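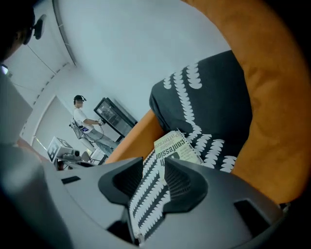 Figure 3. Sofa corner with patterned dark cloth and a paperback beside the armrest.

4.2 What ends up in the corner

I'll admit I came to this study thinking sofas were for sitting. After 14 home visits I think of them as shelves with padding. The corner by the armrest is where things settle, and Figure 3 is the kind of spot I kept coming back to in my notes – a James Patterson paperback tucked in against the dark cloth with its white leaf-like pattern, on an orange-brown sofa.

Lizeth Zapata and I argued over how to code books like this one. She wanted "stored", I wanted "paused", and we went with "parked" because Amarachi Akinola was tired of listening to us! A parked item is one the household expects to pick up again from the same place, so we asked people before we coded anything. Magazines were easy. Books took longer, mostly because everyone wanted to tell us the plot.

Cloths and throws got their own code (Section 4.3), even when a parked item was leaning on them. People told us they straighten the cloth first and deal with the book later – or put it right back.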